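Last updated: 2023-10-21

Setting up your drop bag for the Jimholm night relay

I've run this one enough times to have made every packing mistake going, so here's how I do it now. Start the evening before, while you still have daylight and patience!

1. Write your bib number on the bag in thick marker, on both sides. Mine was 328 last January and I only marked one side (guess which side ended up facing down).

2. Put the things for the first aid stop at the bottom and your dry socks right on top. You'll want the socks first, trust me.

3. Pack 2 headlamps. Turn each one on for a minute before it goes in.

Note: the Groltolon stop takes bags until the last van leaves, and the van doesn't wait. Mahlet Beyene missed it once and ran the whole back half in wet shoes.
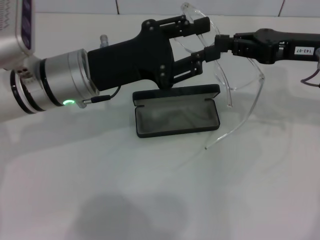

4. Fill your bottles last. I carry nearly 900 ml between stops, plus a gel for the long climb out of Habte. Clear glasses are worth having too, because the bugs down by the river go straight for your headlamp and then your eyes. A plain pair of clear plastic safety glasses does fine, and a black case that opens wide like that one is easy to manage with cold fingers.

Caution: don't put dark lenses in the night bag. I did it once and walked most of a downhill.

5. Zip it, shake it, and if anything rattles, wrap it in your spare shirt.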